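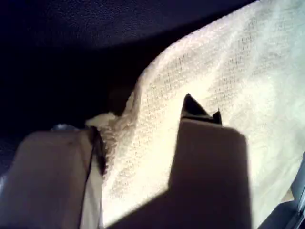

Rakiya Omoregie thinks we're dating the clip wrong. Says the Sitompul repost can't be the first one, the caption already has "again" in it, so somebody put it up earlier and we missed it. Fair. Going back to check before any more coding gets done.

Notebook, April 2019
Ferry queue clip (man shouting at the ticket girl, Tallcombe or wherever it really is)

Where we are
Zendero pull finished overnight. 2,363 comments after dupes came out. Shares not counted, only comments with words in them. Emoji-only ones parked in a separate file, Garba wants them later, I don't.
Oldest copy we hold is from January. Sound is cleaner than on the Sitompul one and it runs longer at the front, you hear the man ask something twice before he starts yelling. Every later copy starts at the yelling. That changes the comments a lot I think, but need to see the threads under the long version first.

Location
Sitompul says Tallcombe. Two other pages say Danumberg. Ibrahim compared the ticket window with his own holiday photos from Danumberg and the shutter is the wrong colour, but shutters get painted. Ferry timetable on the wall is too blurry to read at any size, tried it. Leaving as UNKNOWN in the sheet. Please nobody fill that cell in from the headlines.

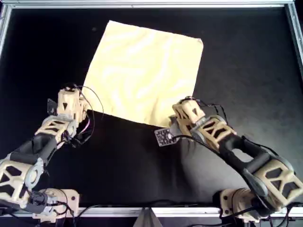

Yellow cloth and dark grey cloth on the black surface.

Coding
Four codes for now:
A - angry at the man
G - angry at the girl / the ferry company
F - angry at whoever filmed it and didnt step in
X - anything else (jokes, ads, people tagging their cousin)
Test batch of 40, Laurier and me seperately, then compared over lunch. We disagree mostly on F. Laurier puts "why is this even online" under F, I had it in X. His reading is better, redo mine.
Sarcasm still a mess. "Lovely customer service" could be A or G depending which half of the clip they saw. Code it G only if the company gets named in the same comment, otherwise X with a note.

Names
Some commenters claim to know the man, give a name and a street. Strip these before the file goes on the shared drive. Danjuma has a script for phone numbers but it doesnt catch names, so that's by hand. Screenshots too, blur the handles. Checked the old folder and the handles are still showing in there, moved it off the drive.
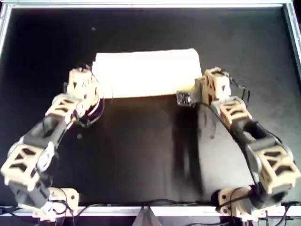
To do
- write to the page that posted the January copy, ask where they got it
- recode my F's
- Rakiya to search the caption wording with "again" taken out, and the mispelled version
- ask Garba if he wants the replies nested or flat
- email Sitompul a second time, no answer to the first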